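We use cookies to improve your experience on this site. By continuing to browse you accept our use of cookies. Accept | Manage settings

4.2 Reheating drinks and the open door

The second group of episodes in the Domasau material concerns the reheating of drinks. In the diaries this task was written down more often than any other use of the microwave oven, and in the interviews it was also the one which people found hardest to talk about, as they did not consider it to be cooking. Of the 1838 diary entries kept after cleaning of the data, 1524 mention a kitchen appliance by name. The remaining entries name only the food or the drink, and we have coded them separately (see Section 3).

Pretorius and Gundness, the two shared kitchens where we stayed longest, have different habits in this respect. In Pretorius the mug is usually put in, heated and taken out by the same person without a pause. In Gundness the mug is often left standing in the oven after the heating has ended, and it may be another resident who opens the door and finds it. Shirley Grewal, who kept a diary for us in March, called this "the mug that waits". We have borrowed her expression for the code.

The open door deserves some attention. A door which opens to the left takes space from the worktop on that side, and the person must decide where to stand and with which hand to reach. With a mug the handle matters as well. When the handle points to the right, a right-handed person can take it directly, but if the plate has stopped in another position the mug must first be turned, or held by its body. Several residents told us that they turn the plate with one finger before they touch the mug -- a small movement which is absent from all written diaries and which we know only from our visits.

Controls were seldom discussed. On ovens with two round knobs, residents tended to speak only of the one for time. The other was, in the words of Lwazi Tshabalala, "set once and then forgotten". In Trurnham, where the oven has buttons, the talk was of one button only. We return to this point in Section 5, together with the question of who wipes the glass plate.

Figure 3 shows a mug in an oven of the type with two knobs.

Last updated: March 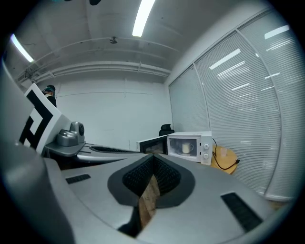 Figure 3. White mug on the glass turntable of a countertop microwave oven, door open to the left.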